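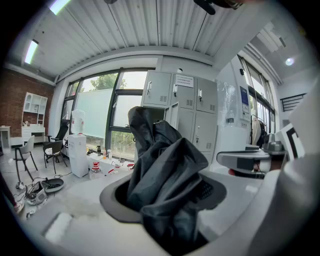 Gripper keeps snagging fabric on the way into the drum

vollness_ed
Build log, part 4. I'm holding the gripper tool over the top opening at the Brollstead workshop and I'm trying to get it to load one cloth bag. It pushes the bottom folds in fine, then the rest stands up in a column and stops. Out of 50 tries, 19 went all the way in. Fingers are printed, white, same file as in April. Any ideas?

zivine
Your fingers are too wide. Cut them down and push from the middle.

Azevedo
Disagree. Narrow fingers poke a hole in the pile and the cloth climbs up the sides. I'd keep them and do 3 short pushes, opening the gripper between each one.

vollness_ed
Tried 3 pushes last night. Better, but on the way up the fingers drag the fabric back out.

zivine
That's friction. What's on the pads?

vollness_ed
Bare print, no pads.

Azevedo
Then leave them bare. Rubber will make the drag worse. Open wider before you lift – and lift slowly.

zivine
Bare print has layer lines and those catch on cloth. Sand them first, then change the motion. One thing at a time or you won't know which one fixed it.

vollness_ed
OK, sanding first, same 50 tries. I'll post the numbers and the finger file when it's done.
– Eduardo Coelho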